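Lurkerach

Lurkerach is a chamber jazz quartet formed in the Swiss town of Kemholm by the bass clarinettist Silvan Baumgartner and the pianist Vitalii Lysenko. The other members are Ragnvald Nordin (double bass) and Rory Paterson (drums). The group has made 3 studio albums and one live recording, all on the small Dikton label.

History

Baumgartner and Lysenko first played as a duo, mostly in church halls and at private concerts. Nordin joined after sitting in for a single evening, and Paterson followed the next May. The name comes from a farm above Kemholm where the four rehearsed during their first winter together.

The debut album, Slow Ferry, was recorded in 2 days with few overdubs. Its first pressing of 1,778 copies sold out and was not repeated until the second album appeared. Reviewers noted the long written passages and the almost complete lack of drum solos.
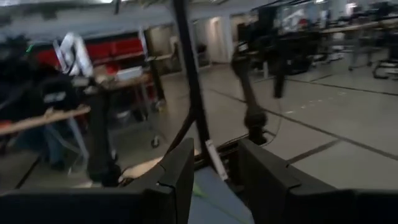

Who writes the group's music? Most of the pieces are by Lysenko, with a smaller number by Nordin and a few credited to all four players.

Musical style

The quartet works from full scores, leaving marked sections open for improvisation. Lysenko's pieces often use odd metres and short repeated figures in the left hand, over which the bass clarinet carries the tune. Nordin's are slower and closer to folk song. Paterson plays much of the set with brushes. On the third album, Hay Road, the group was joined on four tracks by the cellist Thaddäus Kälin, who also arranged the closing piece.

Live recording

The live album, Upper Room, was released on October 2, 2024. It was taken from two concerts in Kemholm and includes a version of "Slow Ferry" lasting nearly twice as long as the original. The CD edition was limited to 3,969 copies.

Discography

Slow Ferry (Dikton)
Tin Weather (Dikton)
Hay Road (Dikton)
Upper Room (Dikton, live)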